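Jul 28, 2026

**Shirts for the Istby shelves**

The clothing shelves at Istby reopen in December, and we need folded T-shirts more than anything else. We have 288 ready so far. Please wash shirts before you bring them in, and leave out anything with holes.

To fold, lay the shirt face up on a cloth and smooth the front with your hands. Bring one side in over the chest, keep the folded edge straight, then do the other side. Fold the bottom up to the collar last.

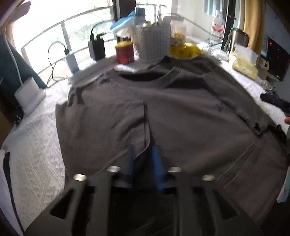 ### Where to bring them

Drop bags at the Cloutier entrance, door 8, or leave them with the front desk at Lesia. Two bags per household is plenty for now. Put dark and light shirts in separate bags and write the sizes on the outside. Sweaters and coats will be collected later in the fall.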